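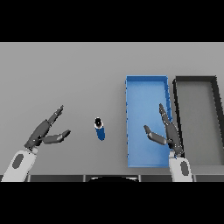
From: Chaimae Belkadi
To: willwood-growers
Date: May 2024
Subject: Re: [willwood-growers] Water for the lower beds

Hello all,

Thank you for the messages about the water. I read all of them two times, and I will try to answer in order. Please excuse me if I forgot a point. The message I am answering is this one, I copy only the part which matters:

> I do not see why the lower beds need their own line. Last
> summer we carried cans from the upper tap and the beans
> were fine. The tomatoes cracked, I agree, but they cracked
> on the upper beds also, and these had the hose. If we pay
> Margaritis for pipe, we will have nothing left for compost
> in the fall.
>
> Also, who will turn it on? A timer is one more thing that
> can break when we are all away.

About the tomatoes first. I grew the same variety in two places last year, the red one from Flornimia, and I wrote down when I watered. In the upper bed I had a dry week and then a very long watering on one evening, and the fruit cracked two days later. In the lower bed I could come only in the morning before work, so the plants got a little water every day, and I lost very few. I know that one garden is too small to prove anything. But I believe the problem is the change between dry and wet, and having a hose does not protect us from this. A slow line with a timer would give the same amount each day.

About the price. I asked Margaritis for an offer and they want 131 dollars for the pipe, the drippers and the connectors. The timer is extra. Lalteo has the same diameter of pipe, and it costs less, but it is sold only in rolls of 100 feet, and we would need two rolls with a lot left over. My opinion is that we should take the Margaritis offer. The compost is a fair question. We can make more of it ourselves if people stop putting the bean stems in the green bin, and I include myself here.

About the amount of water. The old meter by the gate showed that the lower beds used 568 gallons in July. Most of it was from cans and the short hose. I think a part of this went on the path. I did it also, it is difficult to carry two full cans down the steps without spilling. With drippers I expect we will use less, but I do not want to promise a number.

About the timer. There is a simple kind with a dial, which you turn by hand and it closes by itself after the time is finished. Somebody still has to come, but this person can leave after one minute. The battery kind is more comfortable in vacation time. My neighbor had one for four summers and changed the battery each spring, and she had no leak. If the group is worried, we can start with the dial and see how it goes until the beans are finished.

There is one more point which was not in the quoted message. The slope. The lowest bed is maybe some 18 inches under the first one, and with cheap drippers the plants at the bottom get more than the plants at the top. The better ones are made to give an equal flow, and the offer I received is for these. Please do not buy other ones separately, even if they are cheaper, or we will have a swamp near the fence and dry peppers by the steps.

If you are against it, please write to the list before the next work day, so that I do not order something that people do not want. If you agree, you can also write, it is nice to know. I can measure again in the evening and I need one person to hold the other end of the tape.

A small thing at the end: the gray watering can with the long neck is missing its rose. I looked in the shed and under the bench. If it is in your bag, please put it back on the hook.

With kind regards,
Chaimae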